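## 4. Rendering the household rooms and checking the views

By now you should have the Darkudine package installed and the two-armed robot loading without complaint (if it doesn't, go back to section 3 and have a cup of tea first, as the first load can be slow). This part of the guide takes you through rendering a room in simulation and looking over the views before you spend a night of computer time on them. The method depends on randomly dressed rooms. We change the wall coverings, the floors and the tilt of the viewpoint from one room to the next, so that the policy learns to find a handle or a knob whatever happens to be behind it.

1. Open the settings file and choose a room seed. Any whole number will do, but do write it down somewhere safe!
2. Set the surface shuffle to "full". The "gentle" setting is pleasant to look at, and Samran Jaidee still uses it for talks, but it gave us weaker results when we moved to rooms the policy had never met.
3. Leave both arms switched on, even for a task that only wants one of them. The policy needs to get used to having its own bodywork in the way.
4. Render one still from each view and put them side by side on your screen.

Views from one room, all with the full shuffle:

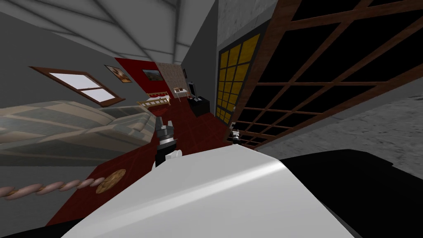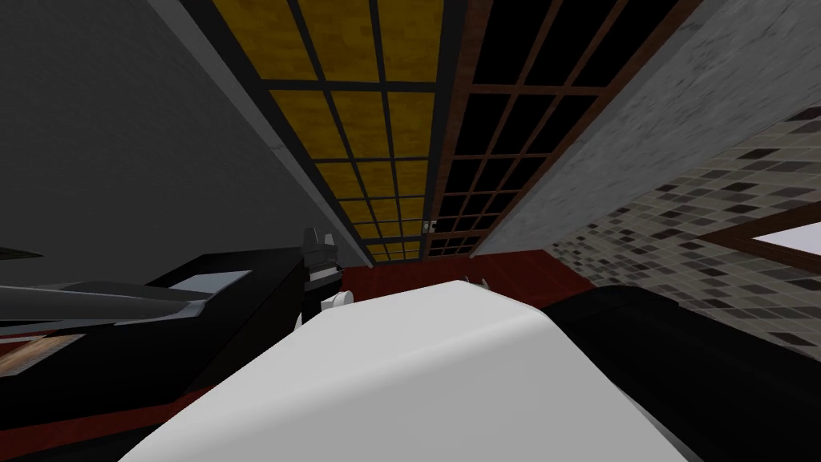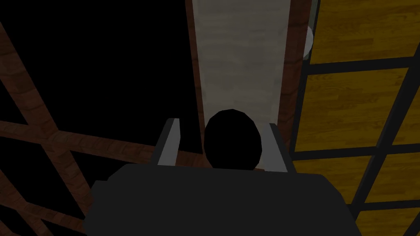 Eslow, December 10, 2022

5. Look first at how much of the room is left to see. In the first view the white arm segment covers a good part of the lower half, but the sofa, the carpet and the crib by the far wall can still be made out, and we keep views like that one. The second has the white shell along the bottom with black arm sections to either side, and we keep those too.
6. Now look at the close view, which is the third one. Both fingers should be visible, with a clear gap between them. If one finger is missing altogether, the wrist offset is wrong and you will want to run the offset tool again before going any further.
7. When you are happy, type `accept` and the seed will be added to your list. Carry on until you have 100 rooms, which was enough for every result in our report.

**Note.** Please don't turn down a view just for being crooked. Princess Umali spent much of February straightening ours by hand, very patiently, and the policy trained on the tidied set did worse on the drawer task than the one trained on the untouched set. We have left the tilt alone ever since, and the straightening tool has been taken out of the package.

**Note.** Very dark objects, such as the black one between the fingers in the third view, can lose nearly all their shading. It's worth keeping a fair number of these in your set. The policy copes with them rather better than we had expected, provided there is something paler behind to give it an outline.

**Caution.** Don't mix seeds from the older Sison release with the ones you make now. The numbers look the same but they produce different rooms, and you may end up testing on a room you also trained on. Kenneth Fajardo found 7 such rooms in our own test set, and we had to run the whole comparison again.

**Caution.** Rendering a full set takes up to 46 hours on a single graphics card. Save your list of accepted seeds to a second disk before you begin, and switch off automatic updates on the computer for the duration.

If the program stops part way through, start it again with the same list and it will pick up from the last finished room. Error 152 means that the surface folder has been moved or renamed. Put it back where it was, run the check from section 3 once more, and then go on to section 5, where Ruaridh MacLeish explains how to start the training itself.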